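Trollcombe Bench Project: progress report to the Harahap Fund, second period

Thank you, first of all, for being so patient with us over the winter. We know the last report reached you rather late and rather thin, and we hope this one makes up for it, because a good deal has happened at Trollcombe since then and most of it has been cheering.

You will remember that the grant pays for gathering examples of two-handed work on everyday household things, so that a learning system can be trained on them and then tried out on the bench. At the time of our last report we had the two arms standing and a person able to drive them, but very little worth keeping had been recorded. We had hoped to start in January and in the end we started in February, when the second arm came back from having its wiring looked at. Since then we have settled into a comfortable pattern of two sessions a day, one in the morning and one after lunch, with a proper rest between them. Driving a pair of arms is more tiring than it looks, and the afternoon recordings were noticeably clumsier until we brought the rest in.

The work is divided into 3 tasks, as agreed: opening bottles, folding cloths and putting lids on food tubs. Cloths are the furthest along and we are very pleased with them (the folding is not always what you would want in your own airing cupboard, but it is steady, and steady is what the learning needs). Tubs have barely begun, and we would rather say so plainly now than surprise you with it later.

Bottles have taken up most of our time and, I must admit, most of our affection. One gripper takes the bottle by the shoulder and the other comes in on the cap, and everything then depends on how squarely the fingers meet it. If they land a little high they press on the bottle instead, and if they land a little low there is hardly anything to hold. The wrist view is what we go by when we decide whether an approach was a good one, and it has earned its keep many times over.

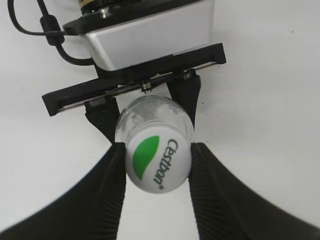
Prostodbridge wrote back after reading our draft that they would like to see far more of the poor approaches kept in, with the fingers off to one side or the cap held by its edge, and that a system shown only tidy grips will have no idea what to do with an untidy one. They asked, too, whether every bottle was being offered at the same angle, and said that if so we should stop that straight away.

We took both points to heart. On the first, we had been throwing out anything that looked awkward, with the best of intentions, and we have now gone back and rescued what we could. Where the driver noticed a bad grip, let go and came in again, the whole recording is kept, with a short written note of where the second attempt starts. On the second, I am afraid they were quite right. We had fallen into the habit of setting the bottle down in whatever way was easiest for the driver. It is now turned and tilted between recordings, following a printed sheet taped beside the bench, and the people setting up have been very good about sticking to it even when it slows them down.

The target for this period was 40 usable bottle recordings in each of 10 starting positions. We have reached it in all but 2 of the positions, and those are the ones where the bottle leans well over and the two grippers get in each other's way. We would like your agreement to carry these into the next period. Hurrying them would only fill the set with near collisions, and the arms have had enough knocks already.

Storage has been the other worry. The recordings are larger than we planned for, and in March we moved them across to the Zesier store, which took several evenings and a fair amount of tea. Everything was checked after the move and nothing had been lost. The cost was met from the money set aside for travel, as you kindly allowed.

In the coming period we mean to finish the leaning bottles, make a real start on the tubs and run the first training on the bottle set. We would also like to buy a spare pair of finger pads, and a separate note on the price is on its way to you. If anyone from the Fund would care to visit, mornings are best, and you would be very welcome to have a go at the controls yourselves.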